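[rilivix-ml] Re: 寝室タスクの収集、何本で足りますか

差出人: Orakzai 収集班
宛先: rilivix-ml
日付: 2018年11月

Orakzai の収集班です。返事が遅くなりました。先週いっぱい、人様のベッドを散らかしては片づける仕事をしていました。正確には、散らかすのが私、片づけるのが遠隔操作の腕、片づかなかったものを最後に片づけるのがまた私です。

引用は長いままにしておきます。削ると後で「そんなことは聞いていない」という話になるのを、この ML では過去に見ていますので。

> こんにちは。Pravano で方策の学習を担当している者です。
> 来期から寝室の片づけを対象に加えることになり、模倣学習用の
> 実演データを集める計画を立てています。先行している Orakzai の
> みなさんに、いくつか教えていただきたいことがあります。
>
> 1. 上からは「まず 1000 本」と言われています。この数に根拠は
> あるでしょうか。多いのか少ないのか、感覚がつかめません。
>
> 2. 失敗した試行は捨てるべきでしょうか。操作者からは、途中で
> 落とした回を残すのは恥ずかしいと言われています。
>
> 3. 開始時の散らかし方は、毎回きっちり決めた配置表に従うのと、
> 操作者にまかせるのと、どちらがよいですか。
>
> 4. 手先カメラは必要ですか。頭のカメラだけで済むなら、データ量が
> だいぶ減るので助かります。
>
> 5. 区間ラベル(接近、把持、移動、解放)は収集と同時に付けるべきか、
> 後から付けるべきか。記録には Manance を使う予定です。
>
> 台所の皿では配置表方式でうまくいったので、寝室も同じでよいと
> 私は思っているのですが、同僚が首をひねっています。首をひねった
> 理由は本人にもわからないそうです。
>
> よろしくお願いします。

同僚の方の首は信用してよいと思います。順番に行きます。ただし 3 番がいちばん長くなります。先に謝っておくと 2 番も長いです。

(1) 1000 本の根拠について

ありません。

と書いて終わりにすると怒られそうなので補足すると、うちも最初の目標は 1000 でした。丸が三つ並んでいて表の見栄えがよい、という以上の理由を、私は会議の記録から見つけられていません。

10 月の締めの時点で、録った試行は 1887 本、そのうち検品を通って学習に回したものが 782 本です。目標の倍近く録って、目標に届いていない。この数字を会議に出すと部屋がしばらく静かになります。静かになったあとで誰かが「では残りはどこへ」と聞き、私が「ディスクの中です」と答えるところまでが毎回の流れです。

落ちた分の内訳はだいたい決まった顔ぶれで、多い順に書くと次のとおりです。

時刻ずれ。頭と手先の映像が合っていないもの。これは Manance の設定で防げるので、後で書きます。

開始状態が前の回とほとんど同じもの。録っている最中は気づきません。夜に早送りで並べて見ると、同じ回を何度も見ている気がしてきて、気のせいではないことが判明します。

操作者の迷い。手先が空中で止まっている時間が長すぎるもの。人間は考えているのですが、映像からは腕が人生を振り返っているようにしか見えず、学習させると方策も立派に振り返るようになります。一度そういう方策を実機に入れたところ、布団の上で止まったきりになりました。損失の値はたいへん良好でした。

ですから本数の質問には、本数で答えないほうが親切だと思っています。予算書にどうしても数字が要るなら、欲しい本数の倍は録る前提で工数を取ってください。うちは取りませんでした。そのつけを払っているところです。

(2) 失敗した試行

捨てないでください。恥ずかしいのは最初の二日だけです。

ただ、失敗と一口に言っても、残す価値のあるものとないものが混じっています。うちで残しているのは、失敗してから立て直した回です。つまみ損ねて、引いて、角度を変えて、もう一度行って取れた。これは宝物で、きれいに一発で取れた回より学習に効くという感触があります。感触、としか言えないのは、きちんと比較した表を作ると約束してまだ作っていないからです。

逆に残さないのは、落として、そのまま別の物に行ってしまった回です。操作者の気持ちはよくわかります。私も洗濯物で同じことをします。しかし方策に教えたい生き方かというと、違う。

操作者への説明も工夫が要ります。「失敗も録ります」とだけ言うと、今度は丁寧に失敗しようとする人が出てきます。演技の失敗は見ればわかります。指が実に優雅に滑る。本物の失敗はもっと慌てていて、立て直しの最初の動きが少し大きい。うちでは説明書から「失敗」の語を消して、「最後まで続けてください」だけにしました。それで落ち着きました。

もうひとつ、布ものの話を。皿と違って、布は「つかめたかどうか」の境目がはっきりしません。指の間に一枚入ったのか、二枚入ったのか、下のシーツまで連れてきたのか、持ち上げるまで操作者にもわからない。枕を持ったつもりがシーツごと部屋を横断しかけた回があり、これを成功と呼ぶか失敗と呼ぶかで検品係の二人が半日もめました。結論は「要相談」という第三の箱を作ることでした。箱はすぐ一杯になり、相談はまだ行われていません。 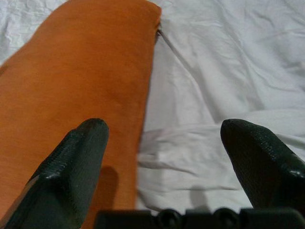 そこで判定の決め事をひとつ変えました。以前は「目標物が所定の位置にあること」だけを見ていたのを、「目標物以外が大きく動いていないこと」も見るようにした。当たり前のようですが、台所ではこれが要りませんでした。皿を持ち上げても隣の皿はついてきませんから。寝室では、ついてきます。布は友達が多い。

「大きく」の定義はどこだ、と言われるのを承知で書いています。定義はあります。検品係が見て「うわ」と声が出たら大きいです。文書にはもう少しましなことが書いてありますが、運用はこれです。

(3) 散らかし方

本題です。

配置表方式は、うちも最初にやりました。台所の実績があったのと、表があると管理している気分になれるからです。ベッドを升目に切って、枕は何番の升、本は何番の升、向きは何度、と指定する。表計算が得意な者がたいへん立派なものを作りました。

まず布団で破綻しました。布団の状態は升目では書けません。「半分めくれている」と書いておくと、操作の合間に布団を戻す係が、毎回同じ手つきで、同じように半分めくる。人間は半分めくるのがとても上手で、しわの寄り方までそろってきます。私が係だった日の映像は特にひどくて、右利きの人間が左の角を持って三歩下がった形をしています。方策はその形をよく覚えました。左利きの係に替わったら取れなくなりました。

次に、小物です。升目の中央に本を置けと言われると、人は本をまっすぐ置きます。角度を指定すれば、今度は指定どおりの角度でまっすぐ置く。言葉がおかしいのは承知していますが、見ればそうとしか言えないのです。生活の中で本がベッドに着地するときの、あのどうでもよさが出ない。

では自由にまかせればよいかというと、これも駄目でした。「自由に散らかしてください」と頼まれた人間は、最初の数回こそ創造的ですが、そのうち自分の型に落ち着きます。枕は必ず斜め、本は必ず枕の右。しかも本人は毎回変えているつもりでいる。指摘すると傷つきます。私は傷つきました。

今やっているのは中間の方式で、開始時の散らかしを前の回の残りから作ります。片づけ終わった状態を完全には戻さず、何かひとつだけ、くじで決めたことをする。くじの中身は配置ではなく行為で書いてあります。「布団を足元から引く」「枕をひざの高さから落とす」「本を開いて閉じて置く」「ベッドに一度座って立つ」など。座って立つのくじが操作者にいちばん人気があります。座れるからでしょう。

行為で書いておくと、結果は係の体格やその日の機嫌に左右されて勝手にばらつきます。配置表で欲しかったばらつきが、表を捨てたら手に入ったわけで、表を作った者には悪いことをしました。本人には「基準として残してある」と伝えてあります。残してはあります。

くじの紙は現在も紙です。Manance に乱数で指示を出す機能があるのは知っていますが、画面に出すと、気に入らない指示が出たときに更新ボタンを押す者がいます。紙は引いた以上あきらめがつく。

部屋そのものについても少し。初めのうち、私は机の上や床の物を全部どけてから録っていました。背景は単純なほどよいと思い込んでいたのです。結果、殺風景な部屋のベッドでしか働けない、きわめて潔癖な方策ができました。物のある部屋に連れていくと、腕が最初の一歩で固まります。気持ちはわかりますが、仕事になりません。

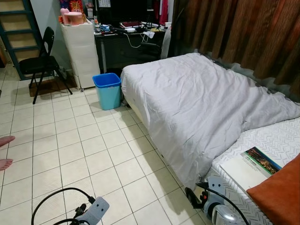 それ以来、タスクに関係のない物は、あるがままにしておくのが決まりです。どけない。整えない。ただし、途中で足すのもなしです。一度、背景に変化を付けようと気を利かせた者が、試行のたびに机の物を並べ替えていて、しかも成功した回の後にだけ並べ替えていました。うれしかったのだと思います。その結果、机を見れば成否がわかるデータができました。評価の数値は素晴らしかった。原因がわかるまで二週間、私たちは天才でした。

人の写り込みも聞かれる前に書いておきます。補助の者の手足が端に入ることはどうしてもあります。うちでは、顔が入ったら捨てる、手足なら残す、ただし手足が目標物に触れている回は捨てる、という三段です。最後のは大事です。親切な補助者は、腕が手こずっているとつい布団の端を持ってやってしまう。方策はそれを見て、待っていれば布団は動くと学びます。たいへん人間的ではあります。

ケーブルについても。両腕の線が動作の範囲にかかると、操作者は無意識に線をよけた軌道を取ります。それがそのまま教わった動きになるので、線の取り回しは収集日ごとに変えないでください。変えるなら記録に書いてください。うちは書かずに変えて、ある日を境に左腕が遠回りを始めた理由を長いこと哲学的に議論していました。

(4) 手先カメラ

要ります。データ量の件は同情しますが、要ります。

頭のカメラだけで皿が取れたのは、皿の縁が皿の縁の場所にあったからです。布の縁は、上から見て縁に見えるものが折り返しだったり、ただのしわだったりする。指が近づいた最後の区間は、腕と手先自身が視界をふさぎやすく、頭からではいちばん見たいところがいちばん見えません。

節約したい場合は、手先を間引くより頭を間引くほうをお勧めします。頭のほうは部屋のどこに何があるかがわかればよいので、解像度を下げても案外困りませんでした。手先の解像度を下げた版も試しましたが、布の重なりが消えて、方策が自信満々に何もない側を閉じるようになりました。閉じた後の引き上げ動作だけは完璧でした。

それから時刻。Manance は既定では各カメラの到着時刻を記録します。撮影時刻を記録する設定が別にあり、説明書の後ろのほうに控えめに載っています。必ずそちらにしてください。うちの脱落のいちばん大きい山はこれでした。設定ひとつです。山の高さを思うと今でも夜中に目が覚めます。

(5) 区間ラベル

後から付けてください。操作者に同時に付けさせる案は、一度だけ試して一日でやめました。ペダルを踏んで「把持」「解放」と区切ってもらう方式でしたが、人は両手で遠隔操作をしながら足で文法を考えるようにはできていません。午後には全員、踏んだまま足を忘れていました。

後から付けるとして、決めておくべきは区切りの名前より境目です。うちの最初の手引きには「接近: 対象に近づく区間」と書いてありました。読んだ 2 人が、そろって自信を持って、別々の場所に線を引きました。

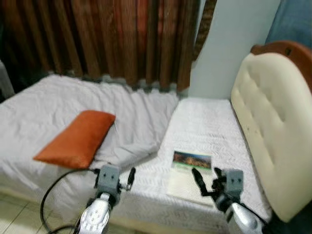
境目でいちばん割れるのは、接近の終わりです。一人は「指が開いて対象に向いた瞬間から把持」と言い、もう一人は「触れるまでは接近」と言う。枕のように厚みのあるものなら、どちらの流儀でも差は小さくて済みます。ところがマットレスに平らに置かれた薄い冊子へ右の指が開いたまま伸びている、という段になると、流儀の差がそのまま区間の長さになります。しかも反対側では左腕が布団の手前の縁の上にいて、そちらには別の意見がつく。左右で同じラベルを共有する設計だったので、このとき腕は片方ずつ違う動詞を生きていることになり、表には入りません。

そこで三つ変えました。ラベルは左右別々に付ける。接近の終わりは、指先が対象または対象の載っている面に最初に触れたところとする。触れたかどうか映像で決められないときは、決められないと書く欄を作る。最後の欄は使われすぎるのではと心配しましたが、むしろ使われなさすぎます。検品係は誇り高いのです。わからないと書くくらいなら、確信をもって間違えるほうを選びます。月に一度、同じ試行をこっそり二回流して、本人の答えが本人と一致するかを見ています。結果は本人にだけ渡しています。私のも渡されました。

薄いものについてはもうひとつあって、本や冊子は上からつまめないので、操作者は縁を押して浮かせたり、シーツごと少し寄せてから挟んだりします。この下ごしらえの動きに、うちのラベルには長らく名前がありませんでした。名前がないものは検品で「無駄な動き」に分類され、まじめに削られ、結果、冊子の取り方のいちばん肝心な部分だけが抜けた教材ができていました。今は「準備」という区間があります。もっと気の利いた名前を募集したところ応募がひとつあり、「根回し」でした。却下しましたが、口頭では全員そう呼んでいます。

Pravano でも準備に当たる区間は最初から作っておくことをお勧めします。後から足すと、過去分を全部見直すことになります。何本見直すことになったかは (1) の大きいほうの数字をご覧ください。

(6) 聞かれていないこと

一日に録る量は、操作者一人あたりの上限を決めてください。疲れた操作者の動きは、遅くはなりません。雑にうまくなります。手順を飛ばし、勢いで取り、しかも取れてしまう。成功率だけ見ていると夕方が黄金時間に見えます。その夕方のデータを学んだ方策は、勢いだけ受け継いで、うまさのほうは置いてきました。

終了の合図も決めておくとよいです。うちは長いあいだ、操作者が「はい」と言って終わっていました。音声は録っていないので、映像には、片づいたベッドの前で腕がしばらく待つ時間だけが残ります。現在の方策は、片づけが済むと少し待ちます。何を待っているのかは、関係者全員が知っています。今は、両手先を決まった姿勢に戻したら終わり、にしてあります。

最後に、洗濯。シーツを洗うと質感としわの出方が変わります。洗った日は記録に残してください。洗わないという選択肢を本気で提案した者が班内に一人いて、その日の議事録は非公開です。

くじの文面と、区間ラベルの手引きの現行版は、共有場所の orakzai/bedroom に置いておきます。手引きの四章は書きかけなので読まないでください。三章の「うわ」は近日中に直します。

Pravano 側の配置表も、よければ見せてください。うちの表の作者が、よその表に会いたがっています。

--
Orakzai 収集班
(この宛先は班の共用です。返信が二通届いて内容が食い違う場合は、後のほうが正しいです)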